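Dornen small harness set: data card

Version 2. Maintained by Albane Marty. Last revised December.

Overview

The Dornen set is a collection of records and photographs of small wiring harnesses, the kind used inside low-power control boxes and bench equipment. Each record covers one harness: its conductors, how they are grouped, how each end is finished, and how the harness is laid out in a tray before fitting. The set contains 1,436 records and 1,823 photographs. A record may have more than one photograph, and a few photographs are shared between two records where both sides of a joint were of interest.

The set was put together for people who write wiring instructions, check incoming harnesses or teach harness assembly. It is a reference collection. It carries no electrical test results and should not be used to approve a harness for service.

Contents of the package

records.csv - one row per harness
ends.csv - one row per finished or unfinished wire end
photos/ - photographs, named by record number
terms.txt - the word list used in both tables
changes.txt - corrections since version 1

The two tables are joined on the column harness_id. Ends are lettered within a harness, starting from the trunk and working outwards. The lettering has no meaning beyond that and does not match any drawing.

Columns in records.csv

harness_id: whole number, unique.
source: the workshop that supplied the harness, either Prirkwood or Le Goff.
trunk_cover: tape, sleeve, tie, none.
trunk_colour: free text, lower case.
branches: number of branches leaving the trunk.
layout: loose, coiled, pinned.
tray: colour of the tray as it would be named in everyday speech.
notes: free text, often empty.

Columns in ends.csv

harness_id: as above.
end: letter.
conductor: single or pair.
colour: insulation colour. Two-colour pairs are written with a hyphen, for example yellow-green.
finish: spade, ferrule, small terminal, stripped, cut.
barrel_colour: colour of the insulated crimp barrel, where there is one.
seen: yes or no. An end is marked no if it could only be confirmed by handling the harness.

Layout in the tray

Harnesses are placed in shallow plastic trays and photographed from above or at a slant. Most are left loose. Spreading them flat was tried for version 1 and dropped, as it took too long and gave a false idea of how the parts look when they reach a fitter. Wires therefore cross, loop back and lie over one another, and the end of one branch is often found in the middle of another.

Trays are plain and of a single colour. Yellow and orange trays give good contrast with red and black insulation and acceptable contrast with yellow-green pairs. White ferrules and other small white ends show up well against them. Translucent parts are harder to read, and it is usually the coloured barrel that gives a spade connector away.
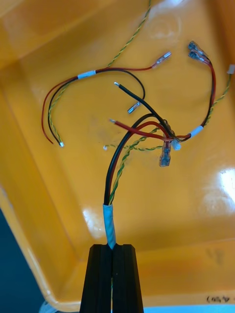 Loose layout, yellow-orange tray. Trunk wrapped in white tape with light blue streaks; spade connector with blue insulated barrel.

Where wires of the same colour cross, the annotator followed each one from the trunk outwards and stopped at the first point where the path was in doubt. Past that point the end is recorded with seen set to no, unless a second photograph settles it. Red and black wires running side by side in a long loop are the usual cause. Users who need full paths should filter on seen before doing anything else.

Stripped ends

Bare tips are recorded as stripped whether or not a connector was meant to be fitted. The set makes no judgement on whether a stripped end is finished work. Le Goff supplies some harnesses with bare ends for screw terminals, and Prirkwood supplies some that are part-made. The source column gives a hint but does not decide the matter.

The length of exposed conductor is not measured. Version 1 had a column for it, estimated by eye, and the values could not be repeated by a second annotator. The column has been removed.

Terms

Trunk: the part of the harness where the conductors are held together.
Branch: one or more conductors that leave the trunk and stay together for part of their length.
Pair: two conductors twisted round each other. A pair counts as one branch.
Spade: a flat, push-on or screw-down crimped connector. The two types are not separated.
Ferrule: a small sleeve fitted over a stripped end.
Small terminal: any small housed or moulded end that is not a spade or a ferrule. This term is deliberately broad.

Known problems

Barrel colour was entered by two annotators with different habits. One left the cell blank where the barrel was partly hidden, the other entered the colour of the visible part. Blank cells should be read as unknown and not as absent.

In 9 records the trunk cover was changed after the first photograph was taken. These have the word retaped in the notes column.

Tape with a printed or streaked surface is entered under its main colour only. White tape with blue marks is therefore plain white in trunk_colour. A second column for markings may be added later.

The word coiled was used loosely in early records - anything with a full turn in it was given that value. Later records keep it for harnesses tied or wound on purpose. The early rows have not been corrected.

Reading the tables

Both tables are plain comma-separated text in UTF-8 with a header row. Free text cells are quoted. Empty cells are empty and contain no placeholder. Photograph names begin with the harness number, padded with zeros, followed by a serial letter. The Flitano viewer opens the package folder directly and shows the ends beside each photograph, but nothing in the package depends on it.

Corrections

Send corrections to Albane Marty with the harness number, the end letter and the value proposed. Corrections to seen need a photograph name as well. Accepted changes are listed in changes.txt and go into the next version.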